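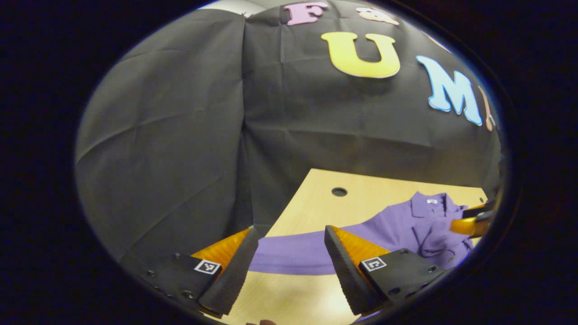
What did the comparison measure?
How often two hand-held grippers, each with its own camera, recorded a complete and usable demonstration of a garment task, and how much of the recorded finger motion could be recovered from the video.

BEDURDALE, 7 December 2023. Ralus today released the results of a bench comparison of two fingertip pad designs for hand-held grippers used to record manipulation data. The work was carried out at the company's test room in Bedurdale with Okoth, which supplied the recording software. The full set of logs covers 1,797 recorded demonstrations.

The comparison looked at the soft pads fitted to the inner faces of the fingers. Pad A has a smooth contact face. Pad B has a ridged face and is made from the same compound. All other parts were kept the same, including the finger plates, the lens, the camera mount and the square markers used to track finger opening. The pads were swapped on a fixed schedule so that no operator used one design for a full session.

Garments were chosen as the main test item. Thin fabric is a hard case for a two-finger gripper: a single layer has to be pinched from a flat table without dragging the layer under it, and the grip has to hold while the second gripper takes the other side. Trials used short-sleeved shirts in one size. Each trial began with the shirt bunched on the table and ended when it had been spread, folded and released, or when the operator called a stop.

A demonstration was accepted if it met these conditions:

The shirt was folded with no part hanging past the table edge.
Neither gripper dropped the fabric more than once.
Both markers on each gripper could be read in the video for the full length of the grasp.
The position track had no break longer than the limit set in the test plan.

Pad B had the higher acceptance rate. Most of the difference came from the second condition. With Pad A, fabric slipped most often at the collar, where the layers are thicker and the fingers do not close flat. Pad A did better in one respect: it let go of the fabric more cleanly, and the ridged design sometimes pulled a hem out of place as the fingers opened. Ralus is treating this as an open fault in Pad B.

"The ridged pad holds better and releases worse," said Lina Yammine, who led the test work at Ralus. "We would still pick it for shirts. For a task where the item has to be placed and left alone, we would want to run the trials again before choosing."

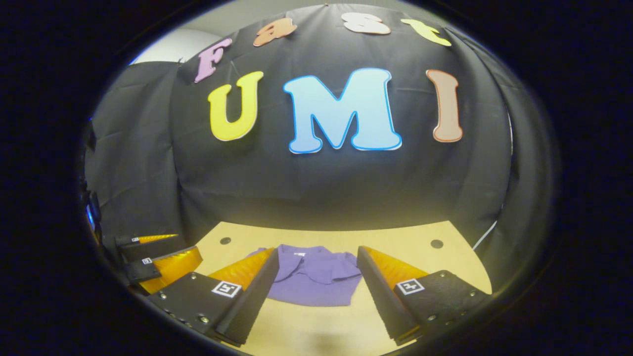 Marker reading was the second subject of the report. In 124 demonstrations, finger opening could not be recovered for part of the grasp. Review of the video put these losses into two groups. In the first, fabric had been lifted across the face of a marker. In the second, one gripper had moved in front of the other as both reached for the same area. Pad design had no clear effect on either group.

Okoth has changed its software to flag these losses during recording. Under the earlier version they were found only when the files were processed, by which time the table had been reset. The new version sounds a tone and notes the time in the log. The operator then decides whether to carry on or stop. The change was made in October and applies to the last part of the test data. Files recorded before it have been checked again with the same rule so that the two parts can be compared.

The report also sets out the limits of the work. Seven operators took part, all of whom had used hand-held grippers before, and the results may not hold for new users. Only one garment type was tested. Pad wear was logged but not studied, and all pads were replaced on the same schedule whatever their condition. Lighting was kept even and was not varied. The comparison did not test how well a robot arm performs when trained on the recordings.

That last point is the subject of the next stage. Recordings made with each pad will be used to train separate control policies, which will then be run on a fixed two-arm station named Wendis. The station will carry the same fingers and pads as the hand-held units, so that contact with the fabric stays as close as possible to the recorded case. Towels and long-sleeved shirts will be added to the test items, and a third pad with shallower ridges will be included.

The test plan, the acceptance rules and the trial logs are available from Ralus on request. Video files will be supplied where the size of the transfer allows. Requests should name the pad design and the part of the test period required.

About Ralus
Ralus designs and tests gripper fingers, soft pads and mounts for hand-held and arm-mounted use. The company is based in Bedurdale.

Press contact
Lina Yammine, Ralus, Bedurdale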